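Chapitre 3 - Le tri des déchets ménagers : fractions, pureté, rendement
Notes de cours, gestion des matières résiduelles
Version du 1 avril 2019

3.1 Rappel de vocabulaire

On appelle gisement la quantité totale de déchets produite sur un territoire donné pendant une période donnée. Le flux désigne la part du gisement qui emprunte une même filière de collecte. Une fraction est un sous-ensemble du flux défini par sa nature (métaux, papiers, plastiques rigides, films, biodéchets) ou par sa granulométrie. Ces trois termes ne sont pas interchangeables, et la confusion entre flux et fraction fausse régulièrement les bilans remis par les étudiants.

Le refus de tri comprend deux composantes : les erreurs de l'usager (objet déposé dans le mauvais bac) et les pertes du procédé (objet recyclable non capté). Seule la seconde relève de l'exploitant. Un bilan qui additionne les deux sans les distinguer ne permet aucun diagnostic.

3.2 Indicateurs

Soit M la masse de matériau cible entrant sur la ligne, m la masse de ce matériau retrouvée dans la balle correspondante, et B la masse totale de la balle.

Rendement de captage : R = m / M
Pureté : P = m / B

Les deux grandeurs varient en général en sens inverse. Un réglage sévère de l'éjection augmente P et diminue R. Le choix du point de fonctionnement dépend du cahier des charges du repreneur.

Cas de la ligne Boltis. Masse de la balle aluminium : 1,613 t. Le cahier des charges Marinescu fixe une pureté minimale de 80 %. La masse de matériau cible dans la balle doit donc atteindre 0,8 × 1,613 = 1,2904 t. L'humidité est déduite avant calcul - oubli fréquent dans les copies.

3.3 Le cas des emballages boissons

La canette en aluminium est séparée par courants de Foucault, la boîte en acier par aimant permanent ou électroaimant. La séparation magnétique est placée en amont : une pièce ferreuse qui parvient au rotor à courants de Foucault s'échauffe et peut endommager la virole. Une canette froissée conserve une surface conductrice suffisante pour être éjectée. Une canette fortement compactée présente en revanche une trajectoire plus courte et peut retomber en deçà du volet de séparation.

Les biodéchets présents dans le flux sec (épluchures, fruits entiers) posent un problème distinct. Leur masse est élevée au regard de leur volume, et leur humidité se transfère aux papiers et cartons voisins.

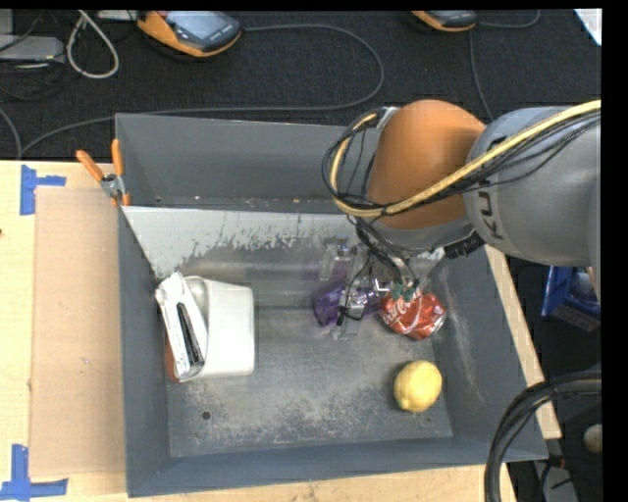 3.4 Caractérisation par échantillonnage

La caractérisation consiste à trier manuellement un échantillon prélevé dans le flux. Le protocole Hurkska, retenu pour les travaux pratiques de septembre, comporte les opérations suivantes.

Prélèvement de 8 échantillons élémentaires, répartis sur la durée du poste.
Mélange et quartage.
Criblage, les fines étant pesées sans tri.
Tri par catégorie, pesée, report sur la fiche.

L'écart entre la masse initiale et la somme des masses triées ne doit pas dépasser 3 %. Au-delà, l'échantillon est écarté. Les pertes proviennent surtout de l'évaporation et des poussières restées sur la table.

3.5 Travail à rendre

À partir des données du centre de Prollbridge, établir le bilan matière de la ligne, calculer R et P pour chaque fraction, puis discuter l'effet d'un déplacement du volet de séparation. Les unités sont exigées à chaque ligne de calcul.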